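Wundstead Floor Paint and Sealer

Two-part water-based coating for indoor floors

Wundstead is a hard-wearing coating for floors inside the house, the workshop and the village hall. It comes in two tins, a base and a hardener, which are mixed just before use. Once mixed it can be put down on bare boards, concrete, quarry tiles and old vinyl that is still firmly stuck. It is sold as a colour or as a clear sealer, and the two can be used together on the same floor.

The coating is made by Bozsik at Steltstead and has been in the range longer than any of our other floor products. The present recipe dries faster than the old one and has less smell. If you have part-used tins from before the label changed from brown to white, please don't mix old base with new hardener. They will not set.

Colours

Cream
Oatmeal
Moss
Bottle
Slate
Brick
Clear satin
Clear matt

Moss and Bottle are both greens. Moss is the yellower of the two and looks brown under warm bulbs. Bottle is closer to a traditional shop-front green. A painted card can be posted to you for any colour, and we suggest moving it between the window and the darkest corner before ordering. Colours on a screen are a poor guide, Oatmeal especially.

Brick is made in smaller batches than the rest and may take a few days longer to send out. If you need more than one tin of it, order them together so that the batch numbers match.

Sizes

600 ml kit: one room-edge repair, a hearth, a doorstep inside the porch, or one colour of a small pattern.
2 litre kit: a small kitchen, a utility room or a hall with a short landing.

Both kits include the hardener in the right amount. Do not divide the kit unless you have scales. Guessing the proportions is the usual cause of a floor that stays tacky.

Preparing the floor

Most of the work is in the cleaning. Sweep, vacuum, and wash with sugar soap, then rinse twice with clean water and leave overnight. Wax and silicone polish must come off completely. A quick check is to flick a little water on the floor: if it sits in beads, there is still polish there.

Bare boards should be sanded with a medium paper and then a fine one. Punch any nail heads below the surface before you start or they will tear the paper. Fill gaps wider than a coin with slips of wood, not with filler, which cracks as the boards move.

New concrete needs at least two months before coating. Old concrete that dusts when rubbed should have a thinned first coat of clear matt. Leave it to soak in and carry on the next day.

Vinyl and linoleum need only a light rub with a fine pad, enough to take off the shine. Lift a corner in a cupboard or behind a door first. If it comes away easily the rest will too, and painting over it is a waste of a tin.

Mixing

Stir the base on its own until there is nothing on the bottom of the tin. Pour in all the hardener and stir slowly for two full minutes, scraping the sides. Leave it to stand for ten minutes so the bubbles can rise.

You then have two hours of working time in an ordinary room, less in hot weather. The mixture does not thicken much as it goes off, so keep an eye on the clock. Paint from a pot past its time will look fine when it goes on and will scuff within weeks.

Putting it on

Cut in along the skirting with a brush and do the rest with a short-pile roller. Work in strips towards the door. Two thin coats wear better than one thick one. Leave four hours between coats, or overnight if the room is cold. Rub down lightly if more than a day has passed.

Checks and diamonds

A good number of customers buy the coating for a chequered floor, and we are asked about it more than anything else. Paint the whole floor in the lighter colour first and let it harden for three days. Find the middle of the room, snap two chalk lines through it, and measure out from there so that the cut squares at opposite walls match.

Squares set on the diagonal make a narrow room look wider and hide walls that are out of true. They take longer to mark out. Cut one square of hardboard to the exact size and draw round it. Mask with low-tack tape, run a thin coat of the light colour along the tape edge to seal it, then fill in the dark squares. Pull the tape while the second dark coat is still soft.

Dark green with cream or beige is the pairing most often ordered, and it suits kitchens and passages where there is a lot of coming and going.
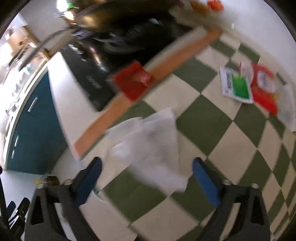
Drying and first use

Socks: after 6 hours
Shoes: after 24 hours
Furniture, lifted into place: after 3 days
Rugs, mats and washing: after 7 days

Don't drag anything across the floor in the first week. Rubber-backed mats can mark the coating for good, so choose felt or woven backing.

Cleaning and upkeep

Sweep often, as grit does more harm than feet. Wash with warm water and a drop of washing-up liquid. Steam mops, bleach and cream cleaners will dull the surface. When the finish in a doorway starts to look thin, a single coat of clear over that patch will see it through another few years. Clear satin over a worn satin floor blends in well. Matt is harder to patch and is better done wall to wall.

Not suitable for

Outdoor steps and yards
Shower floors
Garage floors where a car is parked
Anything over a damp patch that has not been cured

For garages, see Gudow Heavy Floor, which is solvent based and needs the doors open.

Customer comment

"I did the back kitchen in Bottle and Cream over the old vinyl. Marking out took me a whole Sunday and the painting took less than half that. One edge bled where I skipped sealing the tape. I touched it in with a small brush and can't find it now." Edit Oláh

Ordering

Product code: 539
Orders are packed in the morning and leave Steltstead in the afternoon. The coating must not freeze, so between December and February we send it by next-day carrier only. Unopened kits can be returned within a month. We can't take back tinted tins once the lid has been lifted.

Painted cards are free, up to four per household. Ask for them by colour name.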